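Window ledge

A window ledge is the flat shelf at the bottom of a window opening. The word is used loosely in everyday speech for both the inside and the outside part, though builders usually keep the two apart. The outside piece is the sill, and its job is to throw rain clear of the wall. The inside piece is often called the window board or the stool, and its job is mostly to finish the opening neatly and give people somewhere to put things. It is one of the oldest and most useful bits of a house, and there is a surprising amount to enjoy in it once you start looking!

Contents
1 Shape and parts
2 Materials
3 Colour
4 Depth and use
5 Care
6 See also

Shape and parts

An outside sill nearly always slopes. The slope is called the weathering, and even a slight one is enough to send water towards the front edge instead of back into the joint with the frame. Under the front edge there is normally a narrow groove called the drip. Water creeping along the underside reaches the groove, can't climb across it, and falls to the ground. It is a lovely piece of thinking, and you can find it on grand stone buildings and on garden sheds alike.

The ends of a sill may be cut flush with the opening or carried a little way into the wall on each side. The carried-in parts are known as horns or stools, depending on where you learned the trade. Sills with built-in ends are stronger and shed water better at the corners, but they are much harder to replace.

Inside ledges are level and have no need for a drip. The front edge may be square, rounded (bullnosed) or shaped with a moulding to match the skirting and the door trim.

Materials

Stone is the traditional choice wherever it can be quarried nearby. Slate is especially good, as it takes up very little water and can be sawn thin. Sandstone is easier to carve but wears at the front edge, and many old sandstone sills have a gentle dip in the middle.

Brick sills are made by laying bricks on edge, tilted forward. They are common on houses of the Gornen type, the modest brick cottages with low eaves and paired front windows, where the sill bricks are often a shade darker than the wall. Clay tiles laid in two overlapping rows do the same work and give a finer line.

Timber has been used inside and out for as long as there have been framed windows. Outdoors it needs a dense, slow-grown wood and regular paint. Indoors nearly anything will do, and plenty of fine old ledges are plain softwood under many coats of enamel. Concrete, pressed metal and plastic are all common in newer buildings.
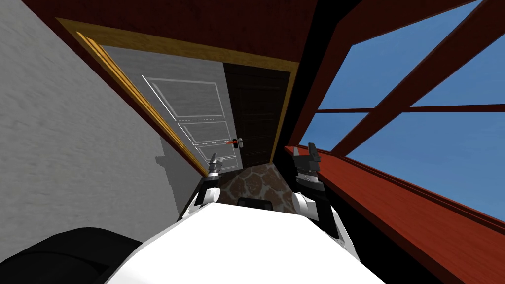

Flamgate Home Encyclopedia
By the Flamgate editors | Updated January 2, 2018

Colour

Colour is where the humble ledge really comes to life. Because it is small and sits apart from the wall, it can carry a strong shade that would be far too much on a larger surface. Red is a great favourite, and a red ledge beside a white door has a cheerful, crisp look that suits old and new rooms equally well. Deep green and navy are calmer choices. White remains the most common of all, partly for the way it bounces daylight up onto the ceiling.

The Malabanan paint chart, much loved by people who restore old houses, lists 130 colours for trim and ledges, and 15 of them are reds. They run from a pale brick through to an almost brown oxide, with some wonderfully bright ones in between.

Depth and use

The depth of an inside ledge depends on the thickness of the wall and on how far back the window is set. Thick stone walls give deep ledges that can be used as seats, and a cushioned window seat is really just a ledge that has been lowered and made generous. In thin framed walls the ledge may be barely wide enough for a row of small pots.

Plants are the classic tenants. Herbs, geraniums and African violets all do well with the light, although a ledge facing the afternoon sun can scorch soft leaves in February in the southern half of the world. Cats come a close second! Kitchens have their own long tradition of the cooling ledge, with pies and loaves set by the open window, and some older kitchens have a tiled ledge built for just that purpose.

Care

Outside, the most valuable habit is keeping the drip groove clear. It is easily filled by careless painting, and once it is blocked the water runs straight back to the wall. Scrape it out with a narrow tool before each repaint.

Painted timber should be washed, sanded lightly and checked for soft spots, especially near the ends. Small areas of rot can be cut out and patched. The Jasetti repair, named after the workshop that made it popular, lets in a wedge of new timber with the grain running the same way as the old, and a good one is very hard to spot after painting.

Stone needs little beyond a soft brush and clean water. Avoid wire brushes, which leave rust marks and roughen the face.

See also

Architrave
Casement window
Lintel
Window box
Window seat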